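Sorting by colour, storing by depth

Adjoa Kpodo has worked on small storage at Grumunik for 4 years, mostly on cups, trays and shallow boxes for desks and craft tables. We spoke in February, in the room where the household objects are laid out.

Her starting point is depth. "A cup is a poor place for anything shorter than its wall," she says. "You tip it out every time." Long-handled items go upright in a cup. Flat pieces go in a tray, and cord goes in a drawer or a bowl, coiled.

She is less interested in colour. Matching sets sell, she says, but a red cup beside a red block is slower to pick out than a red cup beside something pale. Her own list of stock items runs to 2,327 entries and colour is the last column.

Asked about drawers, she is brief. "Pull it fully out before you judge the capacity. The outside of the box tells you very little." She allows 30 millimetres of clear height for cord and small parts. Wood she likes for boxes, provided the drawer runs are waxed. Trays should have a low rim, with rounded corners that can be wiped with one pass of a cloth.

The table itself should keep a clear working area at the front, with containers in a row behind it. A white board in that area makes dark parts easy to find.
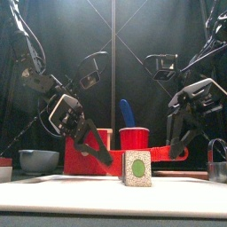
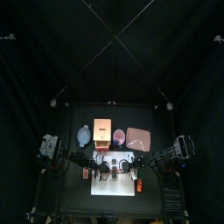 Gillespie Dalgleish would put the bowl nearest the working hand and leave the drawer for things used once a month, and he thinks 30 millimetres is too mean for cord of any thickness.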